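Handout 4: Care of the two-arm service robot

Course: Service Robot Maintenance, Flornen Training Center
Updated 4 August 2024

In this unit we learn how to prepare the robot before a household task, and how to look after its hands and sleeves. Please read handout 3 first — the emergency stop is explained there and I will not repeat it.

Our practice task is the bathroom counter. The robot takes the toothpaste tube and holds it with the cap up. Look at the place of the thumb: it should press the side of the tube, while the other fingers go around the middle.
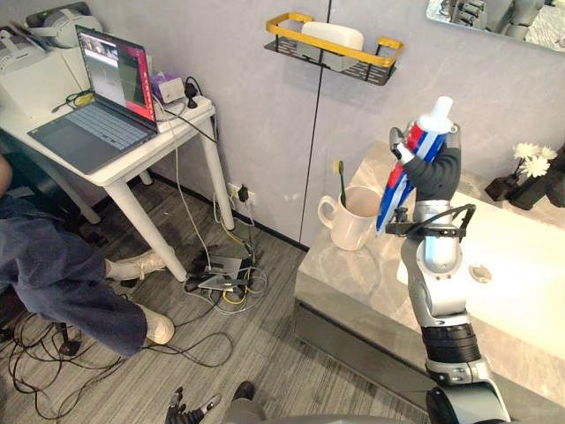 Séverine Chauvin

1. Before power on
Move loose cables away from the base. Both arms must hang free.

2. Hand check
Open and close each hand at low speed. Wipe the fingertip pads with a dry cloth. Look between the ridges of the black cover on the back of the hand, where dust collects.

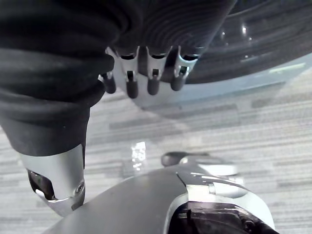 If the sleeve has slipped, pull it back by hand with the power off. Do not pull with a tool, it can cut the fabric. Then check the screws of the metal cuff and write the result in the log, form 43.

Hand covers are ordered from Drisus, part 2225. Questions about orders go to Albane Perrin.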